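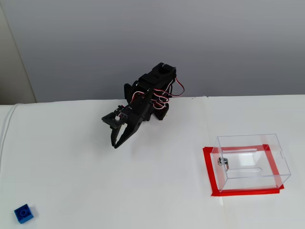

Open day at Skirkent: your questions

Do I need to book?
No, just turn up! We've got room for 50 at a time, so you might wait a bit if you come after lunch.

What will the arm be doing?
Picking up a blue brick and putting it in the clear box, the one with the red tape round it. I run the demo with Pirjo Kokkonen, and yes, we do miss sometimes.

Can my kids have a go?
They can, from age eight up. Fingers stay off the table while it's moving, please (grown-ups too).

Is it one of those huge factory robots?
Oh no, it's a little tabletop one with small motors. Lovely thing, lots of wires.

Can I ask really basic questions?
Please do, I love those! Dinesh Gazi takes the harder ones about the code.

When's the next one?
February. We'll put the day up on this page once the hall is confirmed.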